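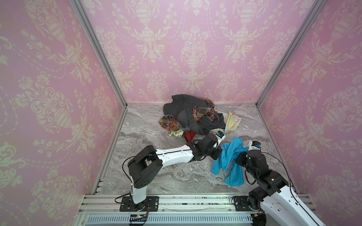 Mixed clothing awaiting sorting, marble-patterned floor.

Salusthorpe Household Help Exchange
Section: Laundry, linen and clothing care
Status: Answered
Replies: 3
Views: 131

Question
Sorting a mixed pile before washing: how should checked shirts, pale prints and dark garments be divided?

Submitted by: Prolenness resident

I should be grateful for guidance on the correct division of a mixed pile of clothing. Our household has until now washed everything together on a single programme, and the results have been unsatisfactory. Two light items came out of the March wash with a grey cast, and I wish to adopt a proper procedure.

The present pile contains a large charcoal-grey garment, a plaid shirt in orange, brown, red and grey, a pale yellow cloth with a faded floral print, a small white cloth printed in green and yellow, and a piece in dark red. Further items include a crumpled black or very dark grey garment and a large bright blue fabric with a fine dotted texture. The labels on several of these have been cut out or have worn away.

My questions are as follows.

1. Does the plaid shirt belong with the dark garments or with the colours?
2. May the pale yellow floral cloth be washed with the white printed cloth?
3. How should the blue fabric be treated, given that I do not know what it is made of?

The machine is a Janent front loader with a 20 degree programme and the usual warmer settings. The floor on which I sort is smooth and is wiped beforehand.

Reply 1
Marked as accepted by the person who asked

It is advisable to separate the items before deciding upon any programme. In a heap of this kind one garment is commonly caught up inside another, and a plaid shirt tangled into a dark garment will go into the drum with it unless the two are pulled apart. Each item should be lifted out singly, shaken, and laid down by itself. Pockets should be emptied, and any buttons checked for loose thread at the same stage.

The following division is recommended.

Darks: the charcoal-grey garment and the black or very dark grey garment. Turn both inside out and wash on a cool programme.

Colours: the plaid shirt. It contains grey and brown, but the orange and red are the shades most likely to give up dye. Fasten the front if it is badly creased, and undo it again before hanging.

Lights: the pale yellow floral cloth and the white cloth with the green and yellow print. These may be washed together provided that the printed areas have been tested. Press a damp white handkerchief against the print for a minute. Should any colour transfer, wash the item by hand.

Dark red: to be kept apart for the first wash under the new arrangement, even where it is believed to have been washed many times before. Dark red is the most frequent cause of complaint in this section.

The blue fabric is dealt with in the note below. 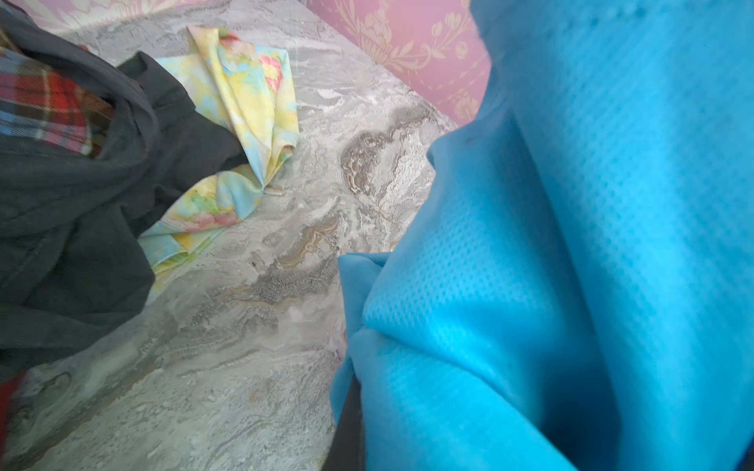 Note on the blue fabric

The surface has a fine, regular dotted or perforated texture, and fabrics with such a finish vary a good deal. Some are knitted meshes which wash without difficulty. Others are nonwoven materials which may lose their shape or shed fibres when agitated. In the absence of a label, the cautious course should be followed:

Shake the fabric out fully and examine it on both sides, including inside the folds.
Test an inconspicuous corner with cool water and a little mild detergent.
If the corner remains sound once dry, wash the fabric alone on the 20 degree programme with the lowest spin available.
Dry flat, away from direct heat. Do not iron.

Until that test has been made, the fabric should not be put in with the dark garments, however convenient this may appear.

Reply 2

I agree with most of the above but would put the plaid shirt in with the darks. I have done so for years with no ill effect. Running three or four part loads is wasteful of water and electricity. A colour-catching sheet costs very little. As regards the blue one, I would simply put it on at 20 and see.

Reply 3

The previous reply is correct that part loads should be avoided. The usual remedy is to hold back the smaller categories until a reasonable load has accumulated, and not to combine them. We keep separate Matos bags for lights, colours and darks, and the red items wait in a bag of their own on the back of the door.

May I also enquire whether the pale yellow item is a garment or a length of cloth? If it is a cloth for table use, it should be checked for grease spots and treated before washing, as a faded print will show a mark more readily once dry.

Further comment from the person who asked

My thanks to all who replied. I shall adopt the division given in the first reply, together with the suggestion regarding separate bags. The blue fabric will be tested at the corner this evening.

Related questions
Removing a grey cast from white cotton
Do colour-catching sheets work at 20 degrees?
Storing unlabelled fabrics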